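Pekley Is Getting Its Denim Swap Back, and I'm Already Going Through My Drawers

You guys, the Pekley Denim Swap is back! It returns to the old Harasym department store on Sunday, February 18, 2018, and I could not be happier (my closet has been a mess for ages).

The rules haven't changed much. Bring up to 15 pieces, get a token for each, and go shopping with your tokens. Bohdana Savchuk, who runs the thing, told me more than 300 people signed up online, and they're coming from as far as Sultbridge.

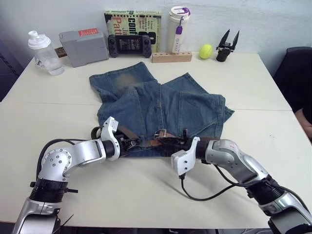

Blue jeans with a brown leather belt still in the loops.

Belts can stay on this year, by the way – they count as part of the jeans. Last time I had to take mine off at the door and I held my pants up all afternoon.

Shorts are welcome too, even in February. I asked twice!
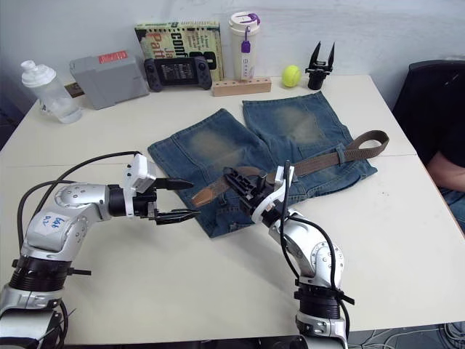
Severyn Vakulenko will be back at the mending table, and he charges $2 for a button or a hem. Get in line early, because he packs up when the thread runs out. Anything left over goes to the thrift shop in Trurnent.

Doors open at ten. Parking is free behind the store, and the 203 bus stops right out front.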